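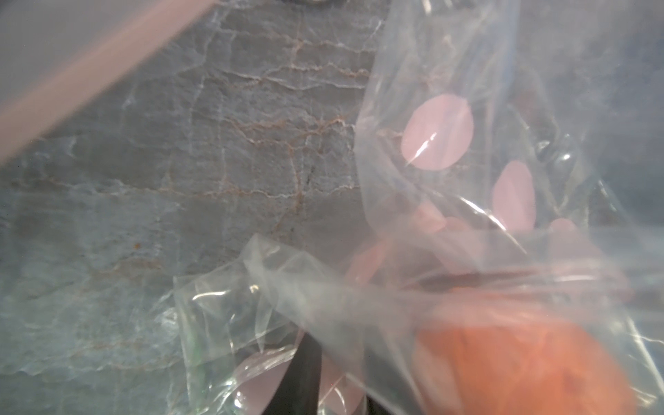 Roxana Radu

Reed warbler passage at Furusberg

The autumn passage of reed warblers at Furusberg is the movement of Eurasian reed warblers (Acrocephalus scirpaceus) and related species through the reedbeds on the southern side of Lake Skorkesitz. It begins in late July and is over by the first days of October. The reedbed is used by birds that bred locally and by a larger number that stop there on the way to their winter quarters in Africa south of the Sahara. Ringing has been carried out at the site since 1985.

Location and habitat

Furusberg is a low ridge of sandy ground with a village of the same name on its northern slope. The lake lies to the south and is fed by the Pluvine, a slow stream which enters through a belt of alder and grey willow. Most of the reed stands in shallow water between the stream mouth and the old peat landing. It is common reed throughout, with patches of lesser bulrush where the water is deeper. On the landward side the reed gives way to sedge, nettle and bramble, and this strip holds more sedge warblers and whitethroats than the reed itself.

The water level is controlled by a wooden sluice below the village. In dry summers the outer part of the bed is left standing on mud by August, which draws in waders and water rails but seems to make little difference to the warblers. Part of the reed was cut each winter for thatching until the trade stopped. Since then it has been cut in strips, one strip a year, to keep scrub from taking over.

Species

The reed warbler is the most numerous of the small birds caught in the bed in August. It is a plain brown bird, warmer on the rump, with a whitish throat and a fairly long, pointed bill. Young birds in fresh plumage are more rufous than the adults, whose feathers are worn and faded by the end of the breeding season. Adults leave first.

The sedge warbler (Acrocephalus schoenobaenus) passes through at much the same time. It is easily told by its streaked back and broad pale stripe over the eye. Sedge warblers feed heavily on plum-reed aphids before migrating and in good aphid years may stay in the bed until they have put on a great deal of fat. In poor years they move on quickly and few are caught.

The marsh warbler (Acrocephalus palustris) is scarce at Furusberg and is a recurring source of difficulty. In spring it can be identified by its song, which is made up largely of imitations of other birds, but in autumn it is mostly silent and very like a reed warbler. In the hand, the length of the notch on the inner web of the second primary is used, together with wing length and the colour of the claws. Birds seen in the field in autumn are entered in the log as "reed or marsh" unless they have been heard singing. Several older sight records were moved to this heading when the log was revised.

The great reed warbler (Acrocephalus arundinaceus) breeds in the taller reed near the stream mouth in some years, never more than a few pairs. It leaves early and is seldom met with after the middle of August. Savi's warbler and bluethroat also occur. Willow warblers and chiffchaffs feed along the edge of the bed throughout the season, the first giving way to the second in the course of September.

Ringing

The ringing site has five net rides, cut at right angles to the shore and reached by a boardwalk. Nets are opened before sunrise and closed by late morning, or earlier in wind or rain. Each bird is ringed, aged, measured and weighed, and fat is scored by eye through the skin of the throat hollow. The station hut, called Vlad after a dog kept by its first occupant, stands on the dry ground behind the alders.
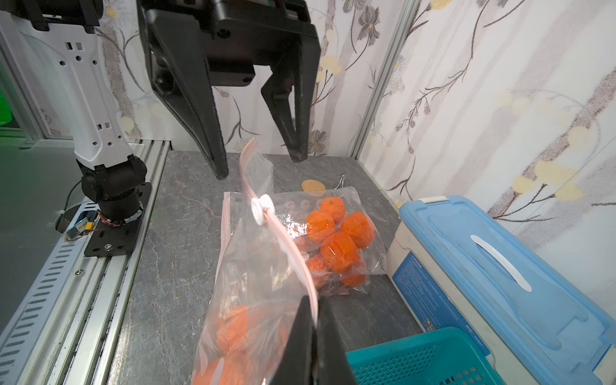
The largest total of reed warblers for one season is 958. Totals cannot be compared directly between years, as the nets were open on fewer mornings in the early seasons and the second ride was moved after flooding. A standard period of 30 mornings has since been adopted, and only birds caught within it are used in working out trends. On this basis the number of adults has stayed fairly level, while the number of young birds goes up and down with the weather in June.

A late catch was made on the morning of 26 August 2003, when rain before dawn had brought down a large number of migrants and the nets had to be closed early so that the birds could be dealt with. Most were young reed warblers carrying little fat. Few were caught again on the following mornings, and they are presumed to have left the area.

Retraps and recoveries

Adult reed warblers are faithful to their breeding places, and local birds are often retrapped in the ride where they were first ringed. Passage birds are rarely met with in a second year. Recoveries from elsewhere lie mostly to the south-west, which agrees with the general route of western reed warblers through Iberia and Morocco. Sedge warblers have followed a more southerly line.

Access

The ridge path is open all year and gives a view over the western half of the bed. The boardwalk is closed during the ringing season except to those working at the nets. There is a small screen at the peat landing, from which bearded tits can be seen on still mornings, and the sluice path may be under water after heavy rain.

See also: Cuckoo (as brood parasite of reed warbler); Moult in passerines; Reedbed management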